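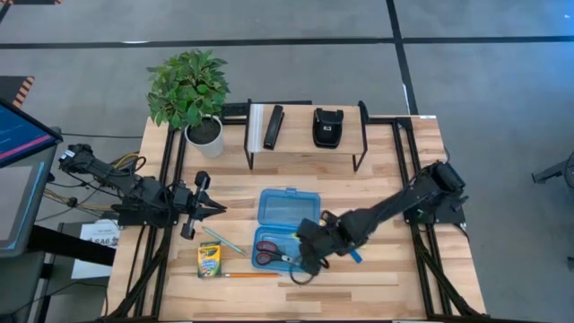 A light wood worktop with things for drawing, cutting and stapling.

Search this site
Enter keywords
Go

Print this article | E-mail this article

When Marloes Groen took over the web pages at Coppens, a mail-order stationery seller in Bornness, the site had 673 pages and very few visitors from search engines. Most of the pages had been written by an outside firm that charged by the word. Many said the same thing with the product name changed.

She started in February by reading all of them. It took her three weeks.

"I kept a list of pages I would be embarrassed to show a customer," Groen says. "It got long."

She kept 233 pages and rewrote most of those. The rest were removed, and the old addresses were pointed to the nearest page that still existed. Guoqing Fu, who looks after the server, set up the redirects in batches and checked the error log every morning. A few old links from other sites broke anyway and had to be fixed by hand.

Visits from search fell for the first month. Wilma Visser, the owner, asked twice if the old pages could be put back. Groen asked for more time and got it. By 19th June the site was getting 1788 search visits a week, more than it had before the cuts.
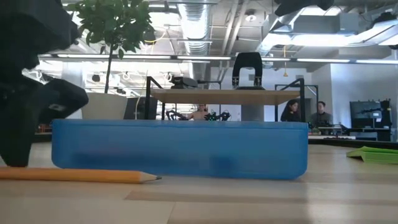

Does a product page need to be long to rank well?
Length alone does little. A page of up to 300 words can do fine if it answers what the buyer typed in, and padding it out tends to bury the answer.

Titles came next. Half the pages had shared one title, the company name and the word "home." Each page now has its own, written by Groen and read over by Griet Van Rooij in the order office, who knows what callers ask for and what they call it. Customers say "refills" where the catalog said "replacement units," so the titles say refills.

The blog is still a mess, and Groen plans to start on it after the summer catalog goes out.

Related items
Grorno adds site search for small shops
Hilde Bosman on writing page titles
Bruvusance closes its link directory
When to redirect and when to delete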